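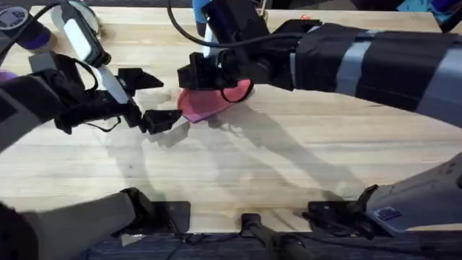
Can you teach a robot to fold cloth if you've never written a line of code? With a leader-follower kit you can, because you move a pair of small arms with your own hands and the big ones copy you while the software records.

I've had the Dralley two-arm kit since September and I'm still a bit in love with it! Setup took me an evening, most of it spent on cables (so many cables). The leader handles are light and my wrists didn't complain until I got close to 100 demos in one sitting – my own fault, take breaks.

Cloth is the hard part. A small pink scrap with soft folds is my usual practice piece, and pinching just the top edge with the right gripper while the left one waits open beside it takes a real knack. You can't feel the fabric through the handles at all, so you end up judging everything by eye. Mamta Bisht, who shares the bench with me, got the hang of it way faster than I did. She moves slowly and lets go early, and her recordings train better than mine.

Gripes? The foot pedal that starts and stops a recording is mushy, and I lost 2 good runs to it. The manual is thin on calibration too. I also tried the Flereo handles at Ashok's place and they're smoother, but they cost a lot more and the software kept logging me out.

My first 200 demos gave me a policy that grabbed a corner most of the time and then dithered. Cleaner demos helped more than extra ones did. I'd buy it again, with a different pedal.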